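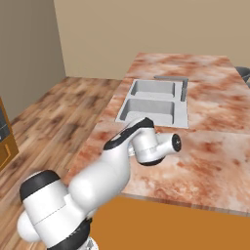
Can the old Kukon projector be trusted for the Saturday screening of Wurnholm?

Only on reels one to three, and I would want the spare lamp in the booth before I said more than that.

Notebook, July, booth, started 10.40

Print this page
E-mail this page

Gobnait Hennessy wants a yes from me by tonight so she can print the festival sheet. She can have the above. The people at Skuseck say their print of Wurnholm is "in excellent projectable condition", and they said the same of Butt last year, which came with a splice every few minutes and a tail leader belonging to another film.

Went through reel one by hand on the bench. Edge damage in two places near the head, both old, both already taped. The tape is the wrong sort and has crept. Took it off, cleaned, re-taped. Perforations fine after that as far as 800 feet, and then I got bored and ran the rest at speed with a finger on the edge, so don't take my word for the last part.

Reels two and three clean. Too clean, if you ask me. The colour is a good deal fresher than on reel one and I suspect they come from a different print. Gobnait says the audience won't notice. They will notice at the changeover, when the sea goes from brown to blue.

Reel four is the trouble. Shrinkage. I measured it against the gauge and didn't like the answer, so I measured again and got a different answer I also didn't like. The gauge may be off. It lives in the drawer with the hammers. Someone please check it against the one downstairs before anybody quotes my readings back at me.

12.15

Threaded reel four on the Kukon. Chatter in the gate straight away. Eased the pressure and the chatter dropped, but the picture started to weave. Put the pressure back. Chatter. There is a setting between the two that gives you a bit of both, and I suppose that's what we shall be showing.

The manual says the gate "adapts to all common film stock". I have never seen it adapt to anything. It has a spring.

Stopped at the second splice to look for scratches. One fine line on the left, may have been there before. I didn't look beforehand, which was stupid. Will mark the start of the line with a paper slip next time.

14.00

Sound. Ran the optical track from reel one through the hall. Dialogue muddy in the back rows, all right at the front. Everyone blames the print for this. I then ran a trailer we know to be good and the back rows were muddy for that too, so it's the hall, or the amp, or the curtain somebody hung over the left speaker for the opening night. Took the curtain down. Slightly better. Might just be me wanting it to be better.

Lamp: 633 hours on the counter. Skuseck's man says they go on happily well past that. He isn't the one who has to change it in the dark with 63 people stamping their feet. Spare ordered, not arrived.

15.30

Gobnait came up. She asked whether we could show the disc instead. We could. It's the disc made for television, with the edges shaved off and the end music swapped, and the sheet promises a print. I told her to change the sheet or let me get on. She is thinking it over.

My view of the film hasn't improved with handling it. Everybody who recommends Wurnholm saw it once, years ago, at some other festival, and can describe the harbour shot and nothing else. Having now had the harbour shot through my fingers, it's a good shot. Reel two is a man looking for his keys.

To do before doors

— check gauge against the downstairs one
— slip at start of the scratch on reel four
— chase the lamp again, by phone this time
— change over by eye at the end of one, the cue marks are missing
— somebody sit in row 7 during the test and write down what they can hear, without being told which reel it is

If reel four breaks in the test I'll splice it once. If it breaks twice we go to the disc and I will tell the audience why myself.

Last updated: Saturday, 17.20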